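Notes from the Measles Desk

Hello again, everybody. I promised in the last newsletter that I'd write up how the catch-up clinics went, and then I let two weeks go by, so apologies to the four of you who emailed to ask (you know who you are, and yes, I did get all of your emails).

For anyone who's just joined the list, I'm one of the nurses at Dumutura Community Health, and since March I've been spending most of my time on the measles outbreak. We had our first confirmed case in a high school senior who'd come home from a family trip with what everyone thought was a bad cold. By the time the rash showed up he'd been to two days of classes, a dentist's office and a birthday dinner. We're at 11 confirmed cases now. The last one got sick in the first week of May, and if we go 42 days from that rash with no new ones, the outbreak can be called over. I'm not saying that out loud at work. I'm only telling you.

So, the clinics! We ran them on evenings and weekends, mostly in the middle school cafeteria, with one big one at the Mabuza Grocery parking lot that I was sure would be a flop. It was the busiest of the lot. People pushed their carts over with the ice cream already in the bag and asked how long the wait was, and Cherry Mae Ambrosio, who was running the check-in table, got very good at saying "shorter than your ice cream thinks." She says she made that up on the spot. I believe her.

Altogether we gave 2,194 doses of MMR. Of those, 1,773 went to people under 18, and a lot of the rest went to adults who'd had one shot as a kid or couldn't find any record of having had one at all. If that's you, please don't spend a month digging through your mother's attic for a yellow card. Getting another dose when you've already had it won't hurt you. I must have said that sentence a hundred times at the grocery store and I'm happy to say it again.

What I wasn't ready for was the phone work. When somebody tests positive we have to call every person who shared air with them, and measles hangs around in a room for up to two hours after the sick person has left. That turns one dentist's office into a very long list. Over the whole outbreak we've followed up with 690 contacts, and Ju-won Yang made more of those calls than anyone. He has a wonderful phone voice, low and slow, and he never sounds like he's reading off a sheet even though he is. I, on the other hand, was hung up on nine times in one afternoon. 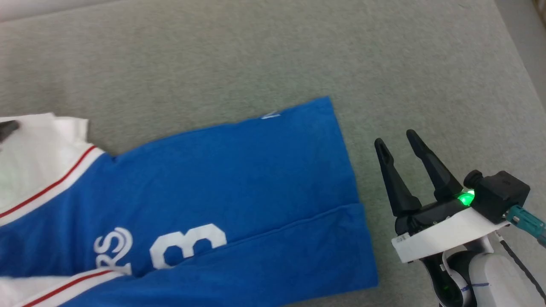 The calls that went badly mostly went badly at the same point, when we asked people to stay home. Twenty-one days is a long time to keep a healthy-looking kid in the house. I talked with a dad whose two boys had to miss the end of their season, and a woman who cleans offices at night and doesn't get paid if she doesn't show up. We were able to get grocery deliveries and a bit of rent help to some families through the Kavitz Fund, but it came slower than I wanted it to, and a couple of people stopped picking up the phone in the meantime. I don't blame them. Next time I'd like the help to be lined up before we make the first call, and I've said so in writing.

A few things people keep asking me, so I'll put the answers in one place.

Babies get their first dose at 12 to 15 months and the second at four to six years. During an outbreak your doctor may suggest an early dose for a baby between six and 11 months. That early one doesn't count toward the usual two, so they'll still need both later on.

If you were born before 1957 you're generally considered immune, because just about everybody caught it back then. If you work in health care, check with your employer anyway.

If you're pregnant, you can't get the MMR until after the baby comes. Call your doctor if you think you've been exposed, and call the same day – there are things they can do, but the clock matters.

And if you think you or your child has measles (high fever, cough, runny nose, red eyes, then a rash that usually starts on the face), please phone before you walk into a clinic or the ER. They'll tell you which door to use. We had one family sit in a full waiting room for 50 minutes, through no fault of their own, and that was a rough week for all of us.

We've also had some trouble with the online record lookup. The new Zestau system went live in the middle of everything, which was nobody's first choice of timing, and some doses given in April still aren't showing. If your child's second shot is missing from the screen, bring the paper slip to the front desk and we'll fix it while you wait. Camps and day cares will take the slip too. I checked with three of them.

There's one more evening clinic coming up, Wednesday from 4:30 to 7:30, back in the middle school cafeteria. Use the side entrance by the bike racks, as they're waxing the main hall. No appointment, no insurance needed, and you can bring the whole family. Short sleeves make my life easier. Cherry Mae will have the good stickers, which the adults are welcome to as well (we've gone through most of the dinosaurs, but there are plenty of sharks).

I'm taking a few days off after that to sleep and to plant tomatoes that should have gone in already. Ju-won will be answering the desk line while I'm out, so call away. You'll like him better than me anyhow.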